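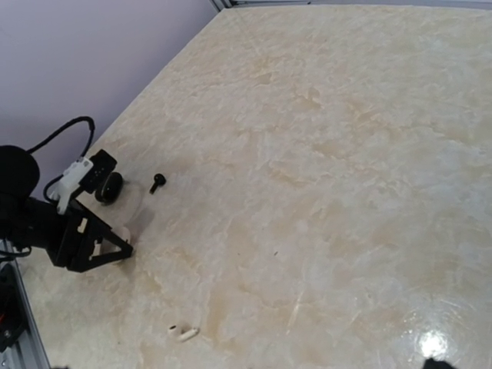

Superficie de acabado marmolado en tonos crema.

Foro > Cristales y minerales > Práctica
Tema: Limpieza de selenita y orden de carga en rejilla
Febrero de 2025

kiani_cuarzo escribió:
Abro hilo porque en el manual de Sulto (capítulo de mantenimiento) se indica limpiar toda la rejilla con agua y sal antes de programarla. Mi rejilla lleva cuarzo, amatista, selenita y pirita. La selenita es yeso, dureza 2 en Mohs, y se disuelve poco a poco en agua. ¿Alguien sigue ese método tal cual o separáis por piedra?

drutenby escribió:
Separo siempre. Cuarzo y amatista, agua corriente y secado a la sombra. Selenita y pirita, humo o sonido. La pirita con sal se oxida y deja una pátina parda que luego no sale sin abrasivo.

rutilo46 escribió:
Discrepo en parte. Un enjuague breve no destruye una selenita. Tengo una varilla que paso por el grifo desde noviembre y conserva las aristas. Lo que la estropea es el baño prolongado. El manual habla de purificación energética y el agua cumple una función que el humo no cubre: descarga, no solo renueva. 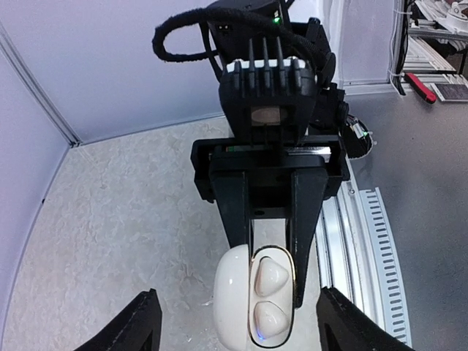

drutenby escribió:
Las aristas son lo último que se pierde. Mira la superficie con lupa y luz rasante: primero desaparece el brillo sedoso. En cuanto a la descarga, en la escuela de Tutdale se trabaja con cuenco a 50 cm y dan el mismo resultado por válido para todas las piedras.

rutilo46 escribió:
Tutdale lo da por válido porque vende los cuencos.

kiani_cuarzo escribió:
Sin entrar en eso. Segunda duda: el orden. Sulto coloca primero la piedra central y después las 4 de los vértices. En otros textos se cierra con la central. ¿Hay diferencia en la práctica?

espato_sur escribió:
Depende de la intención. Si la rejilla es de emisión, la central va al final, porque es la que activa el conjunto. Si es de recepción, va primero. Yo anoto cada montaje en una ficha con fase lunar, orientación y piedras.
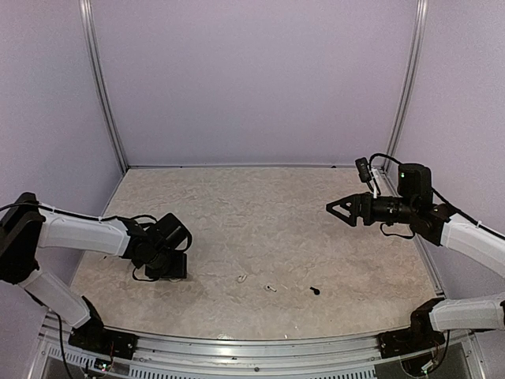
La orientación influye más que el orden. Con la punta del cuarzo hacia fuera en una rejilla de recepción no he obtenido nada en ninguna de las fichas, y tengo 46.

rutilo46 escribió:
46 fichas sin grupo de comparación no prueban nada. Es tu percepción anotada.

espato_sur escribió:
Nunca he dicho otra cosa. Me sirve para repetir un montaje.

kiani_cuarzo escribió:
Entendido. Dejo la selenita y la pirita fuera del agua y pruebo con la central al final. ¿La amatista al sol tampoco?

drutenby escribió:
Tampoco. Pierde color.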